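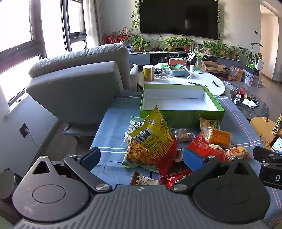 Terlow handheld gripper kit, pad wear and grip on film packaging

dridotgate
Posted September 7, 2019

Has anyone run the Terlow kit on snack bags for more than a few sessions? I'm considering two sets. The listing says the blue pads suit "light consumer packaging" and gives no durometer and no friction figure. My items are crinkled film bags, wrapped bars and small cartons, picked from a mixed pile into an open box.

laslow_k
Had one since March. Rigid items are fine. Bars are fine if you take them across the short side. Film bags depend on fill. With a full bag the pad rides up on the air pocket and the fingers close above the product. Approach lower and squeeze slower.

guimaraes71
Disagree on the approach angle. Going lower puts the pads into whatever is under the bag, and in a pile you drag the neighbors along. I pinch the end seal and lift. 5 drops in 71 picks, 3 of them on the same bag.

laslow_k
Seal pinch works until the seal is folded under. Then you have no seal.

dridotgate
What about opened bags? Part of my set is torn at the top and I can't leave those out.

guimaraes71
Grip below the tear, bag upright. If it's lying down you'll spill some whatever the gripper.

tnv_bench
The pads are the weak point for me. Mine glazed over after handling oily packs and the grip dropped off. Isopropyl on a cloth brings it back for a while. Replacements come in packs of five and the adhesive is better than the first batch. Check the finger joints too. Mine had side play out of the box and Terlow swapped the finger without arguing.

laslow_k
No glazing here, but I wipe them every session. I'd call that maintenance.

tnv_bench
It isn't in the manual, so I'd call it a defect in the manual.

dridotgate
Does the side play affect repeatability, or is it only annoying?

tnv_bench
Both pads still met, slightly offset. Cartons no difference. Thin bars rotated in the grip.

dridotgate
OK. Ordering one set plus spare pads, will post numbers on the bars first.

Related threads
Terlow finger replacement, torque for the joint screws
Cleaning silicone pads without swelling them
Trigger travel too long for small hands
Picking from a pile vs. single items, how do you log drops?
Wanted: spare pads, any color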